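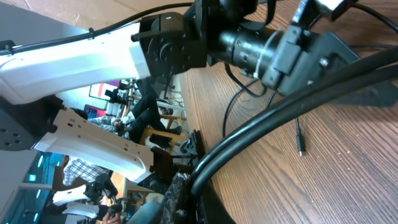 Figure 7.1 Cables over a wooden tabletop, with workstations and a seated person beyond.

Chapter 7
The Table and What Ends Up On It

In this chapter
7.1 What a tidy table is supposed to do
7.2 Cables as furniture
7.3 Sitting, leaning and lying back
7.4 The Herkbridge survey
7.5 Storage, and why people walk past it
Review exercises

Most books on the planning of workrooms open with a floor plan. The tables are rectangles, the chairs are small circles tucked under them, and every socket is a neat black dot on a wall. The student is asked to judge whether people can get past one another and whether the light falls in the right place. These are fair questions, and we dealt with them in Chapters 3 and 4. A floor plan leaves out nearly everything that makes a shared room hard to work in, though, and it does so in a way that flatters the person who drew it.

Look again at Figure 7.1. A plan would record the table. It would have nothing to say about the thin black cable looping down across the wood, or the other one lying with its metal tip pointing into the middle of the table. It would show a chair, perhaps, but the person sitting with legs stretched out takes up a good deal more floor than a small circle allows for.

This chapter is about that missing layer. We will look at what collects on working surfaces, how long it stays, and how far the usual advice about clearing it should be believed. Our own view, which you are free to argue with, is that a large part of that advice has never been tested by anyone.

The claims made for a clear table

Advice on tidying tends to arrive with a number attached. A planning guide issued by the furniture maker Henriques, widely passed around in the trade, told its readers that a cleared surface would save each worker 25 minutes a day. Where the figure came from is hard to say. The guide gave no source. When Beatriz Azevedo wrote to the firm to ask for one, she was sent a second brochure with the same figure in it, set in larger type.

Suppose for the moment that it is right. We would still need to know what the worker was doing during those minutes before the table was cleared, who did the clearing, and whether that person's time was counted too. Someone who spends the end of each afternoon coiling leads and finding drawers for them has spent something. If the same leads come out again the next morning, the sum may well come out the wrong way round.

None of this is a case for mess. A cable trailing over an aisle is a trip hazard, and a liquid spilt near a connector can put an end to a day's work. The rules in Section 7.2 on walkways and spills are there to be followed. What we ask you to doubt is the leap from "some clutter is dangerous" to "a bare table is a better table". The two statements are printed side by side so often that they have come to look like one.

Cables in particular

Cables get a section to themselves for a plain reason: they are the item that planners most often promise to hide and most seldom do. Trays under the table, clips along the edge, flaps in the surface, hollow legs - all of these are sold on the understanding that equipment stays where it was first put. In a room where equipment is moved, taken apart or swapped between tables, the clip is undone once and then left undone.

Laurinda Teixeira, who planned teaching workshops for many years and who read this chapter in draft, put it to us more sharply than we would have dared. "I specified trays for every bench in the Sellville building," she wrote. "I went back in August to see them in use. They were full of pencils." She now asks for longer cables than the room seems to need and plans the walkways first, on the grounds that slack on a table does less harm than a lead pulled tight over a gap. We think this is sensible. We also note that it rests on one planner's experience, and Section 7.2 sets out how you might check it.

The Herkbridge survey

The main body of evidence in this chapter comes from a survey carried out by Aurelio Zepeda and Fernanda Correia in shared workrooms at Herkbridge. They recorded the state of 114 tables at the start and end of the working day and logged 873 objects left out overnight. The survey closed on September 13, 2019. Its method is set out in full in Section 7.4, and you should read it before you read the results.

We chose the survey partly for its faults. The rooms were not picked at random. The people using them knew that their tables were being looked at, and at least a few appear to have tidied up for the visitors. "Object" was defined loosely at first and more strictly later on, so a coil of cable might be one entry in the early sheets and three in the later ones. Zepeda and Correia say all this themselves, which is to their credit. Those who quote them tend to leave it out. The makers of the Grurix desk tray, for instance, cite the total number of objects in their sales leaflet and say nothing at all about how it was reached.

Before you read on

Spend 60 minutes in a shared workroom that you already know. Take a notebook and sit where you would not normally sit. Write down what is on the nearest table, what people move in order to make space, and where they put it. Note how people sit when they are not typing or handling anything, and how far their feet reach. Do not tidy.

Then write one paragraph stating what you would change in the room and what evidence you would want before paying for the change. Keep the paragraph. You will be asked to mark it yourself at the end of Section 7.5, using the checklist drawn up by Benvinda Arruda, and a good many students find that they wish to cross out the first half.

Key terms
working surface, standing clutter, slack, reach, overnight object, walkway width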